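Mon 15 January. Planner still lying to me.

Not lying. Shewit says I have to stop using that word in the bug reports. "It doesn't lie, it's stale." Fine. Stale.

Shewit Asfaw wrote the first version of Kaltau on a train, apparently, and it still reads like it – variable names like tmp_b and tmp_b2, a comment that just says *sorry*. Kaltau is the planner. Sotidside is the thing that sits underneath and turns plans into joint targets. Between them is a queue, and I own the queue. Nine weeks in the job and I own the queue.

What it does: arm goes up beside you, fine, lovely. You move. Arm stops, replans, goes again. Except one time in I don't know how many it doesn't go again. It just stays there with its fingers up like it wants to ask the teacher something.

"Hold still," Shewit said.

"Me or it?"

"You. Reach for the little one. Slowly. Now stay."

So I stayed. Laptop open, log scrolling, my elbow going numb.
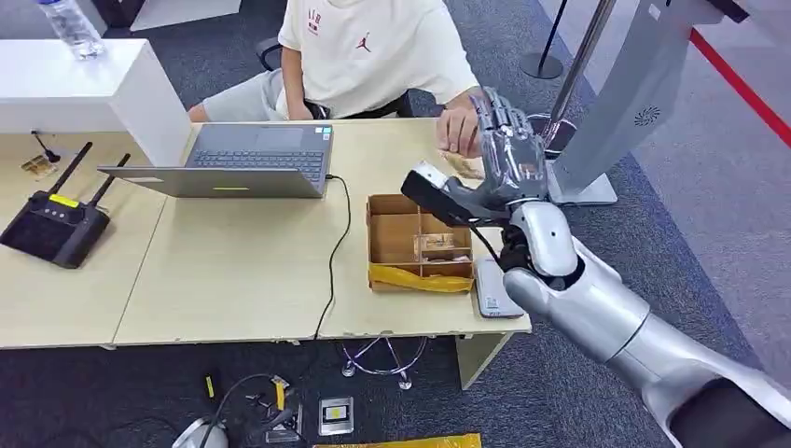 Why does a planner freeze when it already has a good path? Usually the path was worked out against a world that has moved on, so the safety check throws it away, and if the replan request gets lost or arrives too late, the controller has nothing newer to follow and holds its last pose.

She made me say that back to her twice. Then she made me find it in the log, which was worse.

3000 lines. I'd left the debug level on from Friday so every tick wrote its own little poem. Scrolled. Scrolled. Coffee. Found the stop, found the replan request going out, found Kaltau answering it in 28 milliseconds, very prompt, good colour on it. Then nothing. Answer goes in the queue and the queue eats it.

My queue.

"Huh," said Shewit, leaning over.

"Don't say huh."

"Timestamp's older than the stop."

It was. The answer was stamped with when the world was *sensed*, and the stop was stamped with when the stop *happened*, and my clever filter – the one I was proud of, the one I showed my mum on a video call – drops anything older than the last stop. So a good plan turns up, slightly older on paper, and gets binned at the door. And Kaltau reckons it's answered so it never asks again. Everyone's polite and nothing moves.

I put my forehead on the desk for a bit.

"How long's that been in there?" she said.

"Since I started."

"Well, it's a nice filter."

"Please don't."

The fix took ten minutes and the test for the fix took until the light went. You have to fake the delay. Too short and it never trips, too long and the watchdog gets in first and you're debugging the watchdog. Ended up at 74 milliseconds, which isn't a number anyone should have to care about and I'll remember it on my deathbed. Red. Red. Red. Changed one line, the stamp compare, sequence ids instead of clock times. Green.

Ran it again becuase I don't trust green.

Green.

"Do the loop," Shewit said, already packing her bag, then not packing it. She sat on the arm of nothing, sort of a crouch against the wall, and ate a mandarin out of her coat pocket.

The loop is 800 interrupted reaches in the simulator, back to back. Dasum used to do it overnight, back when Dasum was the build machine and not a doorstop. Now it's on Admasu, and Admasu is quick but it doesn't tell you anything until it's done. No progress bar. I asked for one in my first week and was told it builds character.

So we waited. I looked at the wrist view instead, left it up in a window beside the terminal. I like the wrist view. All that carpet. It's the only one that makes me feel like I'm the one hanging there waiting for an instruction, with some idiot's filter between me and the good news.

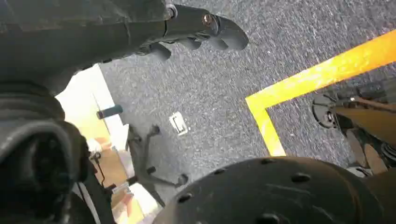 "You know what I did my first winter?" Shewit said. "Swapped two joints in the config. Left for right. It planned beautifully. Every path was gorgeous. All of them were for a diffrent robot."

"How long till you found it?"

"March."

I laughed and then realised she wasn't laughing, and then she was, a bit.

Terminal moved. Admasu, done, one line, no fanfare. 800 of 800 resumed. I read it out loud. She asked me to read it out again so I did, and then scrolled up to check it hadn't skipped the lot of them, which it's done before.

Hadn't.

"On the real one?" I said.

She looked at her bag. Looked at the clock over the door. Peel in her hand.

"One," she said. "One reach. Then I'm going home."

Pushed the build. Waited for Sotidside to come up, it always hangs on the handshake, five seconds of feeling sick. Up. I sat down and pulled my sleeves straight for no reason at all, and put my hand out.

"Slowly," said Shewit.

"I know."

"Now stay."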